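Matched giving: claim window and the restricted fund line

firkberg_admin
We run a small mentoring charity for school leavers in Braddale. The Holumari matching scheme asks for restricted and unrestricted donations on separate lines. Our January appeal brought in £964, all through one page, and the page only said "support our mentoring work". Which line does it go on?

L Dalen
Unrestricted, if mentoring is all you do. A restriction has to be narrower than your general objects. Check the wording of your governing document first.

tallyclerk
Disagree. If the page named a particular project, the money is restricted to that project whatever your objects say. Post the full wording.

firkberg_admin
Full wording: "Support our mentoring work with young people in Braddale." We also run a bursary, so mentoring isn't everything. 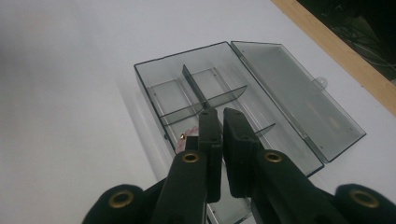
Re: claim window and the restricted fund line

tallyclerk
The bursary changes it. I would enter the whole sum as restricted and keep a separate fund code in the ledger. You don't need a separate bank account.

L Dalen
Agreed now that the bursary has been mentioned. My first answer assumed a single activity. For the next appeal, add a line saying that any surplus may be used for general purposes.

S. Rocha
Note that Holumari closes claims at 3 pm on Thursday, and the form times out if left open. Save the donor list as a file before starting. We lost 2 claims last year by typing straight into it.

tallyclerk
Mine has never timed out.

S. Rocha
Ours did, both times on the declaration page. Possibly a browser matter.

firkberg_admin
Thanks. Entered as restricted, fund code set up. Does the card processing fee come off before matching or after?

L Dalen
After. Claim on the gross donation and show the fee as a cost.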